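7 Greifer im Vergleich am Förderband

Kapitel 7 setzt voraus, dass der Arm nach Kapitel 4 montiert und nach Kapitel 5 eingemessen ist. Wer hier quer einsteigt, weil Greifer interessanter sind als Koordinatensysteme, blättert bitte zurück. Wir warten.

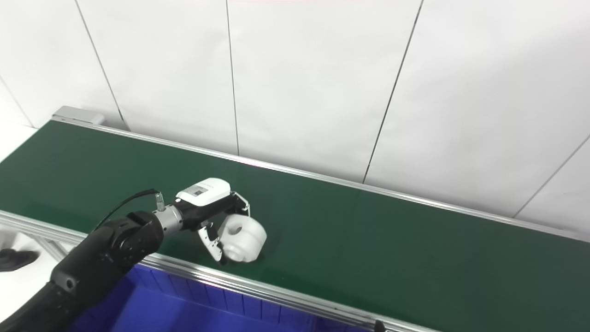
Rocío Huanca merkte zur Vorfassung an, der Vergleich solle grundsätzlich am stehenden Band beginnen, sie habe zu viele Greifer gesehen, die man für untauglich erklärt habe, obwohl bloß die Bandsynchronisation falsch eingestellt gewesen sei. Der Einwand ist berechtigt und hat uns zwei Seiten Fehlersuche erspart. Die Abschnitte 7.2 und 7.3 sind deshalb gegenüber der Vorfassung vertauscht.

7.1 Vorbereitung

Verglichen werden der Parallelgreifer Tornance und der Parallelgreifer Jornico. Beide passen auf denselben Flansch, beide verstehen dieselben Befehle, und beide Datenblätter behaupten, der jeweils andere sei überflüssig.

Prüfteil ist die weiße Rolle mit Durchgangsbohrung aus dem Beipack. Sie ist glatt, rund und rollt gern weg, also ein recht ehrlicher Vertreter der Teile, die Ihnen später im Betrieb begegnen.

1. Band am Hauptschalter ausschalten und gegen Wiedereinschalten sichern.
2. Arm in Wechselstellung fahren (Menü Werkzeug > Wechsel). Warten, bis die Anzeige auf Grün steht. Gelb ist kein helles Grün.
3. Greifer am Flansch ansetzen, Passstift einrasten lassen, Schrauben über Kreuz anziehen.
4. Werkzeugkabel aufstecken und die Überwurfmutter von Hand festdrehen. Keine Zange.
5. Kabel als lockere Schlaufe am Handgelenk nach hinten führen. Das letzte Gelenk von Hand im Freigabemodus einmal in beide Richtungen bis zum Anschlag drehen. Spannt die Schlaufe, ist sie zu kurz.
6. Im Menü Werkzeug > Profil den montierten Greifer auswählen.

VORSICHT: Der Controller erkennt zwar, dass ein Greifer angeschlossen ist, aber nicht, welcher. Wird der Tornance mit dem Profil des Jornico gefahren, stimmt die Fingerlänge nicht, und der Arm setzt mit großer Zuversicht auf dem Bandgurt auf. Ersatzgurte sind bestellbar. Die Lieferzeit wollen Sie nicht wissen.

Hinweis: Der maschinenlesbare Code auf einer Greiferabdeckung dient der Inventarisierung. Er lässt sich scannen, stellt aber nichts ein.

7.2 Versuch am stehenden Band

1. Prüfteil mittig auf den Gurt legen, Bohrung zur Seite gerichtet.
2. Greifkraft auf 40 N stellen, Öffnungsweite auf »Auto« belassen.
3. Programm GREIF_STATISCH starten. Der Arm fährt über das Teil, senkt ab, schließt die Finger und hebt knapp über den Gurt an.
4. In dieser Stellung hält das Programm an. Lage des Teils zwischen den Fingern prüfen: Es darf weder kippen noch nach unten wandern.
5. Mit »Weiter« bestätigen. Der Arm legt das Teil wieder ab und öffnet.
6. Ergebnis ins Protokoll eintragen, und zwar auch dann, wenn es peinlich ist.

Die Schritte 1 bis 6 sind je Greifer 200-mal zu durchlaufen. Das Programm zählt mit, Sie müssen es nicht tun. Ab dem zweiten Durchlauf entfällt der Halt in Schritt 4, sofern Sie unter Optionen »Halt nur beim ersten Mal« anhaken. Wer das vergisst, drückt eben 200-mal auf »Weiter« und lernt dabei etwas über Menüführung.

VORSICHT: Während das Programm läuft, bleibt die Hand aus dem Arbeitsraum. Ein schief liegendes Prüfteil wird nicht schnell noch zurechtgerückt. Erst Halt, dann Hand.

Hinweis: Rutscht das Teil durch, nicht sofort die Greifkraft erhöhen. Zuerst die Fingerflächen mit einem fusselfreien Tuch abwischen. In unserer Werkstatt Jotunmont wurde einen ganzen Nachmittag lang an der Kraftregelung gearbeitet, bis Eliécer Guzmán das Trennmittel auf den Fingern entdeckte. Von der Kraftregelung ist seither nicht mehr die Rede.

7.3 Versuch am laufenden Band

1. Bandsicherung aufheben, Band einschalten, Geschwindigkeit auf 145 mm/s stellen.
2. Im Controller Mamani unter Band > Geber den angezeigten Wert ablesen. Weicht er vom eingestellten ab, weiter bei 5.6.
3. Programm GREIF_BAND starten. Der Arm läuft jetzt mit dem Teil mit und greift in Bewegung.
4. Prüfteil am Bandanfang auflegen und zurücktreten.
5. Fehlgriffe mit der Taste F markieren. Verfehlte Teile fängt die Auffangkiste am Bandende auf, sofern jemand sie dort hingestellt hat.

Für jeden Greifer mit drei Geschwindigkeiten wiederholen. Die Stufen sind im Programm hinterlegt und sollten nicht verändert werden, sonst vergleicht man am Ende zwei Bänder statt zweier Greifer.

7.4 Auswertung

Unter Protokoll > Export wird eine Tabelle mit einer Zeile je Griff erzeugt. Maßgeblich sind die Spalten »Gehalten«, »Versatz« und »Schließzeit«. Die Spalte »Bewertung« stammt aus einer früheren Softwareversion und enthält immer den Wert 8. Wir wissen davon.

Liegt der Versatz bei beiden Greifern in derselben Richtung, ist nicht der Greifer schuld. Dann das Einmessen aus Kapitel 5 wiederholen, auch wenn das letzte Einmessen ganz bestimmt in Ordnung war.

Vor dem Ausbau des zweiten Greifers das Profil auf »Kein Werkzeug« stellen. Fingersätze paarweise in den beschrifteten Beutel zurücklegen; einzelne linke Finger liefert der Ersatzteildienst nicht.

Weiter mit Kapitel 8, Kameras.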